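Prostau Bin Liner and Cell Care Kit

For picking cells with a small arm working over an open bin. Supplied by Skusell, packed in Stullstead.

The kit covers the parts that wear first: one replacement floor sheet, one back panel, 2 spring clamps, a set of finger tips and a card with the service intervals.

Fitting the panel
Stop the arm, park it clear of the bin and lift everything out. Slide the old panel up and away, wipe down the wall behind it and drop the new one in with the coated face towards the arm. Clamp at the upper corners of the bin. Do not drill the rim. 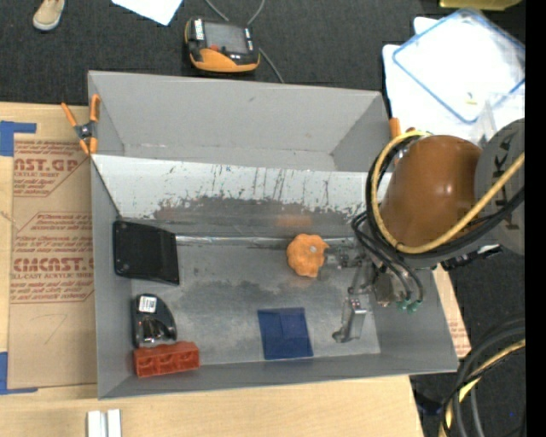

Change the panel when the coating has worn through along the lower half. Scratches higher up are normal and can be left. Stains on a metal floor do no harm, but a raised edge at the seam will catch a fingertip - file it flat or fit the new sheet.

Check cables and air hoses every 85 hours. A loop should move freely through the full reach and never rub on the bin wall. Finger tips are good for 3,000 picks.

Kit weight: 5 kg
Spares and fitting questions: Kenza Ragab, Skusell parts desk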